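Workshop notes: looking after the gripper on the small arm

The small arm at Tapia has been back in use since 21st June, and several members have asked what was done to it while it was out of action. This item sets out the work on the gripper, the new routine for checking it, and what we would like people to do when they book it.

The arm is used for handling trials with household items. Zorker, who run the trials, want it to pick up things people have at home, hold them without slipping and put them down where they are told to. It is light work compared with a factory cell, but it is repetitive, and the fingers take most of the wear. By February the arm was dropping flat objects often enough for the bookings to be affected. Cups and boxes were mostly fine. Thin, smooth things were not.

The first thought was that the closing force had been set too low. It had been turned down a year ago for a run of trials with soft packaging and never put back. Raising it helped a little, though it also made the arm squeeze hard plastic items more than anyone wanted. We put it back to a middle setting and looked at the fingers themselves.

Two faults came to light. The grip pads had picked up a film of dust and skin grease from the objects, which filled the texture and left it nearly smooth in places. The left finger had also worked slightly out of line, so that the two were meeting at the tips before the rest of the pads made contact. On a round object this hardly shows. On something long and narrow it means the object is pinched at one point and can swing.

Cleaning was simple. The arm was parked, powered down and locked off at the wall. The pads were brushed dry with a soft nylon brush, then wiped with a lint-free cloth and a small amount of isopropyl alcohol, and left until they had dried off. Please don't use washing-up liquid or any of the spray cleaners from the kitchen. They leave a film of their own, and we think some of the trouble started that way.

Lining up the finger took longer. The fixing screws were slackened, a straight steel bar was placed between the fingers, and they were closed on it at the lowest force so that both pads lay flat. The screws were then tightened a little at a time, alternating from one to the other. On the first attempt the finger crept as the last screw went home, and the job had to be done again. One screw had a damaged head and was replaced. There are spares in the second drawer of the grey cabinet, in the bag marked Grorkberg.

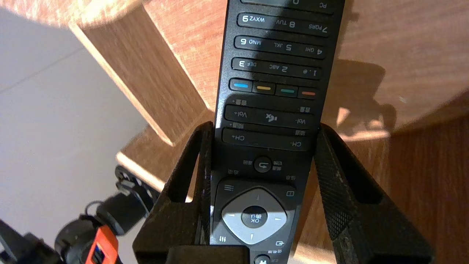
After any work on the fingers, the home position has to be set again. The controller remembers where it thinks "closed" is, and if the fingers have been moved it will be wrong by the amount they were shifted. Run the homing routine from the service menu, with nothing between the fingers, and wait for the message that it has finished. Stopping it halfway leaves the old value in place without a warning. This caught us out once and cost most of an afternoon.

The next step is the grip check. We now use the same set of 13 objects each time, kept in a crate under the bench, and the arm lifts each one several times at the normal setting. Before the repair it completed 96 of the lifts in a full check. With the pads cleaned and the finger realigned it completed well over that, and the last full check before it went back into service had no drops. The sheets are in the folder by the controller if anyone wants to see which objects gave trouble.

The wrist camera was checked at the same time. Its bracket was firm, but the cable had been rubbing when the wrist turned to the end of its travel. It has been given a longer loop and a new tie further back. If you see the loop pulled tight at any point in a movement, stop the arm and tell the workshop desk before carrying on. Don't cut the tie to gain slack. The camera lens only needs a dry lens cloth, and it should be left alone if it looks clean.

From now on the gripper will be looked after on a fixed routine. The pads are to be brushed at the end of every booking. The screws and the line of the fingers are checked every month, and the full grip check is done after that, or sooner if an object has been dropped twice in a row. Anyone who has done the arm induction can do the brushing. The rest should be left to the workshop desk, including any change to the closing force. If your trial needs a different force, put it on the booking form and it will be set for you and put back afterwards.

A few points for people with bookings already made. The arm's hour counter read 1938 when it was returned to service, so use that as the starting figure if you keep your own log. Saved positions from before the repair should still work, but run each one at slow speed the first time, as the fingers now close in a slightly different place. Programs that used a raised closing force to make up for the slipping should be changed back to the normal value.

New pads are on order from Mavell. The present ones have some life left in them and will stay on until the new set comes. Fitting them will take the arm out of use for one day, and the date will be put on the booking page once the parts have arrived.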